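Bulk snacks, part 4: tiers, trays and the price per 100 grams

Posted Oct 2, 2018

The Povlow on Fokesgate reopened its snack aisle after the refit, and I went in with a shopping list and a kitchen scale at home waiting to check the results. Readers who followed the January posts will remember the old layout: flat bins, one scoop per bin, labels on a rail at knee height. The labels were the weak point. I bought the wrong ginger chews twice.

The new arrangement uses stepped tables. Stock on the lower step is within easy reach and the upper step is close to eye level, so comparing two products no longer means bending down. Most of it is individually wrapped now. I don't like the extra plastic, but a wrapped piece survives a week in a desk drawer and a scooped one does not.

Pricing is by weight for the candies and by piece for the larger packages. Mixing the two systems on one table makes comparison slow. My method has not changed:

Note the shelf price.
Divide by the net weight, never the package weight.
Write down the price per 100 grams.
Compare within a type only. Hard candy against hard candy, wafers against wafers.

I weighed 11 wrapped candies from the Plivberg mix on the kitchen scale, then weighed the empty wrappers. The wrappers came to 3 percent of the total. That is small enough to ignore, and I have dropped the correction from the spreadsheet.

The small flat packages are harder. Two that look the same size can differ by several grams, and the net weight is printed in type I need my reading glasses for. I pick up one in each hand and read them against each other before either goes in the basket.
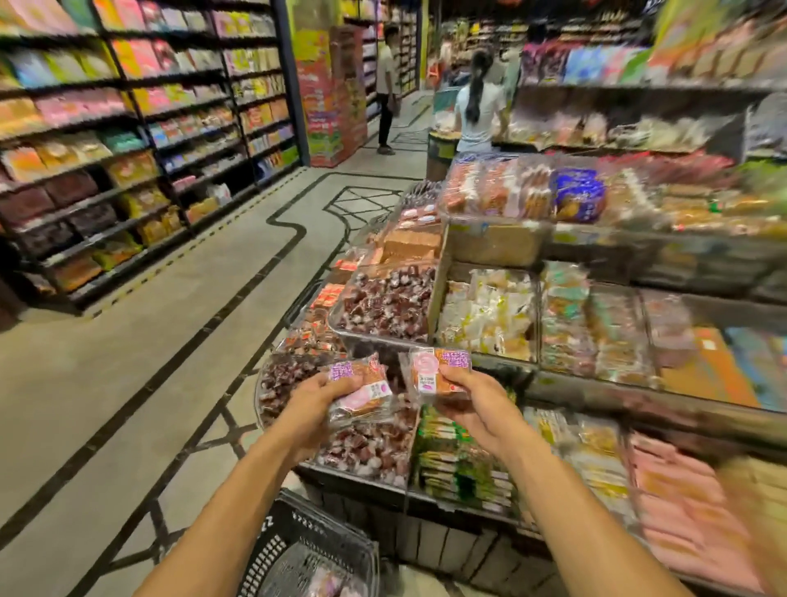

No. 31

The wrapped red-brown candies are heaped in a clear tray, with the tan wafer-like blocks stacked on the step above. Heaping works for twist wraps. I would not do it with wafers — the bottom ones break.

Storage at home is the same as before. Wafers go in the tall Jacobs tin, hard candy in a jar, anything chewy in the cupboard away from the stove. I write the purchase date on masking tape on each lid. The jar needs a new seal, and I still have to enter the wafer prices.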